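Octavio Giraldo
The smoke alarm in our hallway has started chirping. One chirp, then nothing for long enough that you think you imagined it. First one was at 3:40 in the morning.

Octavio Giraldo
I changed the battery. It chirped again while I was still on the ladder.

Octavio Giraldo
Changed it a second time in case the new battery was old. They came out of the kitchen drawer, so that was possible. Same chirp.

Octavio Giraldo
Mahtab slept through all of it. She says she heard "a bird, maybe." I have been married to this woman for 17 years and she has never once heard a noise at night that I heard.

Octavio Giraldo
Second night. I took the alarm off the ceiling and put it on the dining table. Then I went back and stood in the hallway in my socks. Chirp. From the hallway.

Octavio Giraldo
So it was never that alarm. I apologized to it and put it back up.

Octavio Giraldo
We have 5 of them in this house, counting the one in the basement that the last owners painted over. I went and stood under each one for a few minutes. My feet were freezing. It's December and I keep the heat low at night.

Octavio Giraldo
The trouble with a chirp is that you can't tell where it comes from. In the bedroom it sounds like the hall. In the hall it sounds like the bathroom. In the bathroom it sounds like next door.

Octavio Giraldo
I texted Alcides next door to ask if his alarm was chirping. He wrote back "it's 4 am." Then a minute later he wrote "no."

Octavio Giraldo
Called my brother-in-law Brayan at lunch. He told me to check the linen closet. I said why would there be an alarm in the linen closet. He said just check it.

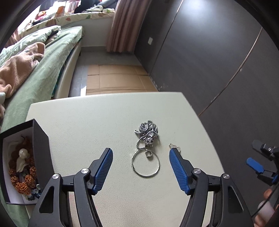 Octavio Giraldo
Nothing in the linen closet except linen, and a box of Christmas lights I bought replacements for last year. I did feel better having checked.

Octavio Giraldo
Third night. I waited on the hall floor with a pillow and a flashlight. Chirp. Low down, close to my head – not the ceiling at all.

Octavio Giraldo
It was the carbon monoxide detector. It was plugged in behind the bookcase, where I put it myself when we moved in. The label on the back says to replace the unit, and the date it gives has gone by.

Octavio Giraldo
New one is plugged in, out where I can see it. The old one is in the garage under two moving blankets. I took the backup battery out. It chirped once more after that and then it quit.

Octavio Giraldo
Mahtab asked at breakfast why I looked so tired.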